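Tips for teaching a two-armed robot to handle your crockery

Start with a cup you don't like. Everyone begins with the nice mug, and the nice mug has a short life. Liviu Pop learnt on a Tudose souvenir beaker and has never been thanked for it.

Clear your own route before you pick up the controls. You'll be watching the grippers, and your shins will find the stool for you.

Move at the speed of someone carrying soup across a pale carpet. The arms copy what your hands do, including the twitch when the doorbell goes. If you sneeze, stop and bin that run. I kept one in September and had a robot that flinched before every saucer.

Go for the mug and come at it level. Close the fingers gently, wait for a count of 2, then lift. 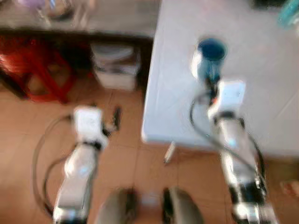
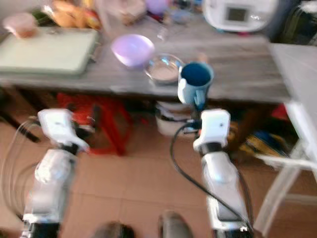
Put the mug back somewhere slightly different each time. Leave it on the same spot for 19 runs and you have taught the robot a spot, and it will go on grasping at that spot with great dignity whether or not there's a mug on it. Turn the handle round as well.

Keep your fumbles apart from your good runs. A fumble you recovered from neatly is worth saving, but label it. "Misc" isn't a label, Octavian.

Rest your wrists after 8 runs. Sânziana Zamfir goes on for longer and then can't open a jar.

Almost 200 runs got us a fair mug-lifter. Bowls are harder: take them by the rim, one finger inside and one out, and don't squeeze.

Wash up by hand afterwards. We haven't taught it that yet.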